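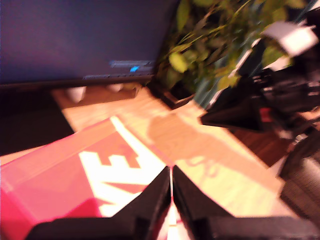 Standby mode

Standby mode is a state in which an electrical appliance draws a small amount of power while it is not performing its main function. It is found in televisions, computer displays, printers, audio equipment and many kitchen appliances. The state is commonly shown by an indicator light, the colour of which varies between makers.

Purpose

Standby allows an appliance to respond to a remote control, a timer or a signal from another device. It also shortens the time needed to return to full use. In displays, standby normally begins when the video signal stops or after a period set by the user.

Power use

Consumption is measured in watts at the mains socket. Older appliances with heavy transformers often drew several watts in standby, while later designs with switched power supplies draw much less. A survey by Rianne Postma and Wouter Visser covered 268 households in Retcombe and found that set-top boxes made up the largest share of standby use. Its results were published on 2018-08-08.

Reduction

Standby use can be ended by switching off at the wall or by using a switched extension lead. Some appliances lose their clock or recording settings when this is done.

See also

Power management
Mains electricity
Indicator light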